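Goltwood Rentals: Questions We Get a Lot

Can I bring my dog to the cabin?
Oh, please do! We love dogs, and we only ask that you keep it to two and bring their own bedding (the couches thank you). There's a flat fee of $97 per stay.
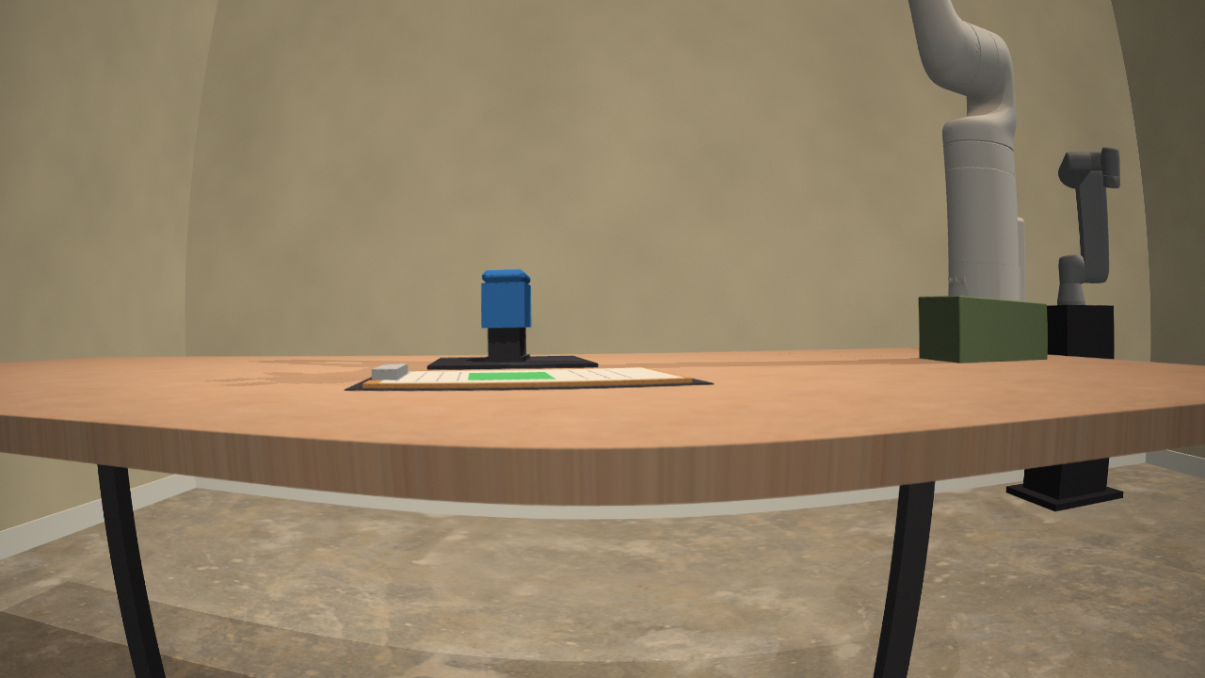 Cats are welcome too, on the same terms, though do let us know ahead of time so we can put you in a cabin with screened windows.

How late can I check in?
Any time after 4, and as late as you like. Kwaku Gbeho leaves the porch light on for everybody.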